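January 2022. Bench notes, suturing practice on tissue.

Long afternoon on the stitching and I've enjoyed it more than I expected to, so forgive the rambling. Settled on the curved needle again and left the Drasholm one in its packet for another day.

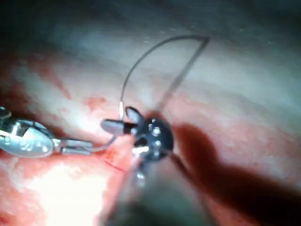

My trouble is still the bite. I go in too shallow and the edge puckers, and then I fuss at it, and fussing is how I lost most of December! Keep the wrist turning and let the curve do the work. 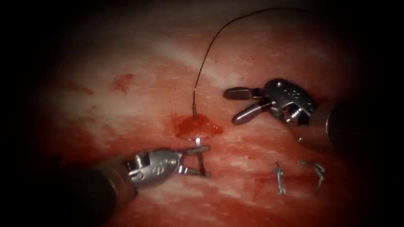
Slack is the other thing I'd like us all to watch. A generous loop is lovely until it comes time to tie, so draw it down slowly and keep your eye on where the thread goes in. Lot 1282 felt springier to me than 1056, though I may have been tired by then.

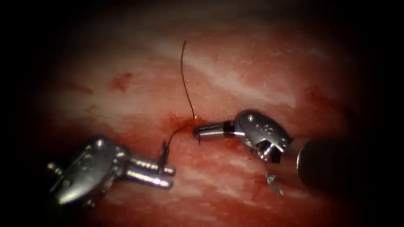
Peng reckons I'm pulling the first throw far too snug, and that I should leave it a bit easy and let the second one settle it. Will try that with a fresh piece on Monday.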